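Cable strap

From the Grolalach Household Encyclopedia, entry by Marjatta Lahtinen

A cable strap is a short band that wraps around a bunch of cords and keeps them together. Most of the ones I'll talk about are the hook-and-loop kind (lots of people just say velcro, and so do I), where one side is covered in tiny stiff hooks and the other in soft fuzzy loops. Press them together and they grab, peel them apart and you get that lovely ripping sound!

Types

The simplest type is a plain strip you cut from a roll. My own roll is 20 yards long and lives in the kitchen drawer. Then there's the strap with a slot at one end, which you thread through itself so it stays on the cord even when it's open. I like these best for extension cords, and I'd never go back. A third type has a plastic buckle, so you can pull it really snug before you fold it over.

Plastic zip ties do a similar job, but you have to cut them off, and I have nicked a lamp cord that way (once, on a Sunday, with company coming). 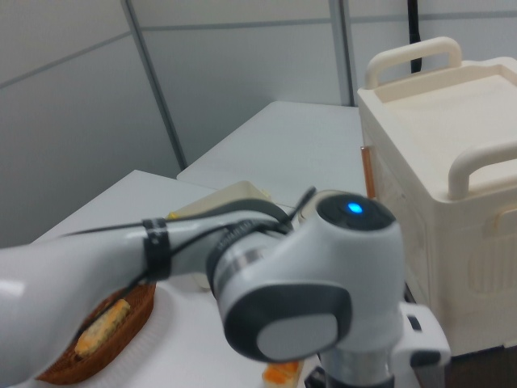 Thin black cables bundled under a black velcro strap.

Use

Wrap the strap so the cords can still slide a little when you tug on them. If the covering on a cord looks pinched, it's too tight. For a long cord, make big easy loops first and strap them in 2 places, one across from the other, or the whole thing flops open the minute you hang it up. I learned this from Everett Halvorsen, who ran sound at the Bendier town hall and hung every cord on its own peg.

Leave some slack near anything that bends or swings, like a desk lamp or a cabinet door. And put the strap where you can reach it later!

Care

Hooks fill up with lint, hair and, in my house, dog. An old toothbrush clears most of it, and a pin gets the stubborn bits. Close your straps before they go through the wash or they'll grab every sweater in the load. The loop side usually wears out first and goes flat and shiny, and there's no fixing that.

See also: Cord reel; Twist tie; Zip tie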